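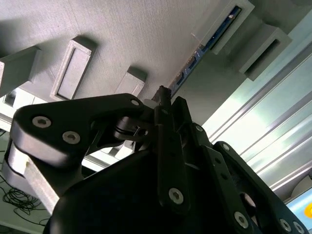

Milagros Policarpio contesta al tercer tono y pide perdón por el ruido. Está comiendo. Son las dos y media, lunes, y a las tres abre otra vez la tienda de segunda mano que lleva en Dikusstead.

"Pregunta rápido", dice. Vale. ¿Por qué dejar la gestoría? "Diecisiete no, veinte años haciendo nóminas. Me cansé". Ni una palabra más sobre el tema.

Empezó con ropa, luego libros, luego aparatos. La ropa la dejó en febrero - mucho lavado, poco margen. Ahora son 4 en plantilla y el catálogo tiene 2.279 referencias, casi todas apuntadas a mano por Jayson Navarro en unas libretas verdes que no deja tocar a nadie. 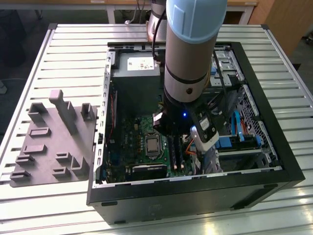 Torre de ordenador abierta, sin el panel lateral.

Los precios son su pelea diaria. "La gente viene con el móvil y me enseña lo que cuesta nuevo. Pues cómpralo nuevo". Se ríe. Lo más caro vendido hasta hoy, un piano de pared, 3.766 euros. Lo bajaron entre seis por una escalera imposible.

¿Y el alquiler? Silencio. "Sube. El casero es correcto, pero sube". Ha mirado un local en la calle Ambrosio, mas pequeño, con escaparate. Kristine Baluyot, su socia, no lo ve claro: dice que ahí no aparca ni una moto.

De vender por internet, poco. "Lo probamos un verano. Devoluciones, cajas, mas cajas". Prefiere el mostrador, los clientes que vuelven los lunes a ver que ha entrado.

Menos diez. Tiene que bajar a levantar la persiana. "Pon el horario, por favor: de diez a dos y de tres a siete".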